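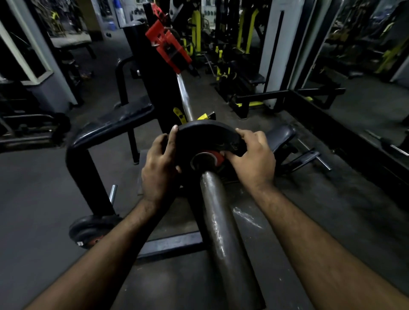

Home Reviews Garage Gym Recovery About Contact

4/13/18 -- by Augustina Ayaaba

I have gone through more gym bags than I care to admit, so when my old one finally split along the bottom I took my time and settled on the Rilwood duffel, and I've been carrying it ever since August. Let me say first that it is a lovely thing to live with. It holds up to 40 liters, and mine gets shoes, a towel, a belt, lunch and usually a library book. I like a bag I can grab with tired hands, and after an evening of sliding black plates onto a scuffed old barbell sleeve my hands are very tired indeed! The Rilwood has fat, soft handles that sit together nicely, and I can get hold of them without even looking.

The shoe pocket is at the end and has its own little vent. My sister says the car smells better, and I'll take her word for it. The zipper on that pocket does catch on the lining if you hurry -- I've learned to hold the fabric flat with my thumb.

Now, the strap. I wish I liked it more. The pad slides around, and by the time I've walked up from the bus it is halfway down my back. I ended up borrowing the pad from my old Serka bag, and it fits just fine.

I paid 2 dollars extra for the green one and I'm glad I did (the gray looked a bit gloomy to me). It has been through the wash twice on cold and dried overnight on the porch both times. If you take the bus like I do, try the strap on in the store with something heavy in the bag before you buy.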